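Two Bins, One Table: Sorting the Shared Bathroom Shelf
Final report, Household Systems elective
Oratile Buthelezi and Hyun-seo Pyo, January 2024

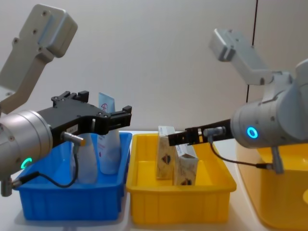

Our question was small enough to fit on a shelf, which is where it came from. The shared bathroom on the second floor of Brivby House has one cabinet for 10 residents, and by November it had stopped closing. We wanted to know whether a sorting rule simple enough to remember before coffee would keep it in order.

The rule

Blue bin: anything you squeeze, pump or pour. Yellow bin: anything that comes in a cardboard box. The first draft had six categories, including "hair (wet)" and "hair (dry)". Hyun-seo's roommate read it, asked where toothpaste went, and we argued for most of an evening. The six categories went in the trash.

Both bins are the same style of ribbed plastic crate. We wanted color to be the only difference, so that people would not start choosing the deeper one for their own stuff. They stand side by side, blue on the left. We tried them stacked for a few days and the bottom one became a museum.

What we did

We emptied the cabinet and logged all 134 items in a spreadsheet. Anything expired or unclaimed after a week was thrown out, apart from a tin of mustache wax that three people separately claimed and none of them would take home. What was left got sorted at a table, and from then on we checked the bins every evening.

Items stand upright. This was Oratile's rule and it caused more complaints than the rest of the project put together. Bottles lying down leak onto boxes, and a soggy box of bandages is hard to forgive. Tall tubes that won't balance on their caps can lean on a bottle.

Results

Misplaced items dropped in the first week, went up in the second, when everybody got bored, and then settled at 2 or fewer per evening. The blue bin filled faster. Most of what people keep in a bathroom is some kind of lotion, and we include ourselves in that.

The yellow bin had a different problem – empty boxes. People took the last bandage and put the box back, neatly, standing up, in full compliance with our system. We had no rule for this. We added one, on a sticky note, and it fell into the sink.

Limitations

We live on the floor we studied, and residents knew who would be checking. One of them has asked us to state that she behaved better only on the evenings Oratile came by. Boxed tubes also remain unresolved: Hyun-seo counts them as yellow until opened, Oratile counts them as blue from birth. The spreadsheet uses Hyun-seo's version – she was the one typing.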